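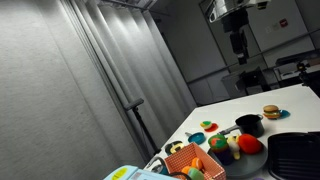
Watkins household tasks programme: progress report to the Wivisico fund, Dec 7, 2020

The second stage asks whether a machine can clear and sort a kitchen table without help. Work continues on toy items – among them a hamburger on a small blue plate and a black saucepan with a long handle – and no real crockery is planned before the next stage. Of 70 attempts logged in December, 20 were completed unaided. Soft and rounded items remain the hardest to place.

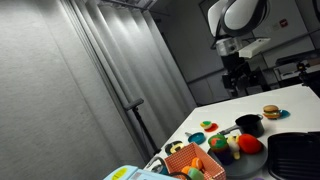 Table set with play food, pans and a checkered basket.

Our view is that unsupervised chores in the home are still some way off. Shop-floor sorting, where items vary less, may come sooner, and Pritov has asked for 2 further trials.

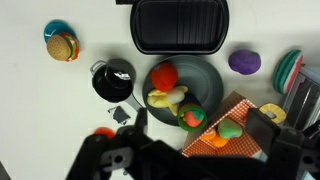 Colette Guillot replied to the draft that a failed attempt should be costed in staff minutes, as a shop manager would want to know who has to step in. The next report will include this figure.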